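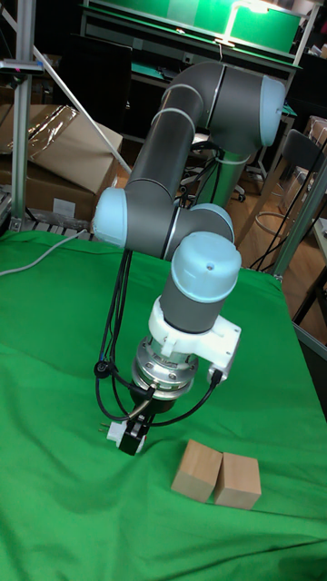

Grey and pale blue arm over the table with the green cloth.

Killermont Hall, pre-winter walk-through
Done in June, started 7:40 am, finished when my thermos ran out

Same list as last year with my comments after each item. OK means OK, FIX means it goes on the work order, WATCH means I'll look again next time I'm in.

OUTSIDE

1. Front steps and handrail: FIX
Second step has a chip out of the nosing big enough to catch a heel. The rail is solid (I hung off it, and I'm not a small person).

2. Gutters and downpipes: FIX
Full of gum leaves again along the back. The downpipe by the kitchen door has come away from its bracket and you can wiggle it with one finger. Please get Vavotden to do these on the same visit so we only pay one call-out!

3. Car park lighting: OK
All lamps working. The one near the bins takes its sweet time warming up but it gets there.

4. Path to the side gate: WATCH
The pavers have lifted where the roots are. Not a trip hazard yet in my opinion, but another wet winter might do it.

ENTRY AND MAIN HALL

5. Exit signs lit: OK
Both of them. I did the test button too and they stayed on the whole time I was faffing around with the ladder.

6. Exit doors open fully from inside: FIX
Left-hand door sticks at the bottom. It opens with a good shove, but a kid wouldn't manage it. This is the one I'd do first. Stacked chairs were also sitting right in front of it, and I've moved them to the store room. Please leave them there, I beg you.

7. Extinguishers: OK
Tags are current and the pins are in. The one by the stage has tag number 1054, which doesn't match the register (it says 169). I reckon they were swapped at the last service, so I've corrected the register in pen.

8. Floor: WATCH
The boards date from 1952 and mostly they're lovely. There's a springy patch in front of the stage. I couldn't get a torch under there to check the joists.

9. Heaters: OK
Guards on, nothing draped over them, no funny smell on start-up. Wiped off a fair bit of dust.

KITCHEN

10. Hot water at the sink: OK
Came out at 60 on my probe. The warning sticker over the tap has faded to nothing, so I've stuck up a new one.

11. Fire blanket: FIX
It's behind the microwave! Needs to go on the wall by the door, where you can grab it without reaching across the stove.

12. Fridge: WATCH
Reading 5 on the dial, seals a bit grubby. The Nistska cool room people quoted us 93 dollars for a new seal and I'd say go ahead if it creeps any higher.

13. Power boards: FIX
One plugged into another one, under the bench, next to the mop bucket. I've unplugged both and taken the older one home for the bin.

TOILETS AND STORE

14. Grab rails: OK
Tight as a drum.

15. First aid kit: FIX
No eyewash, and the bandages have gone yellow. The Hsueh pharmacy on the corner does refill packs, I'll pick one up on my way past.

16. Store room shelving: OK
Bolted to the wall. Heavy stuff is down low, finally.

Work order has items 1, 2, 6, 11, 13 and 15 on it. Key is back in the lockbox.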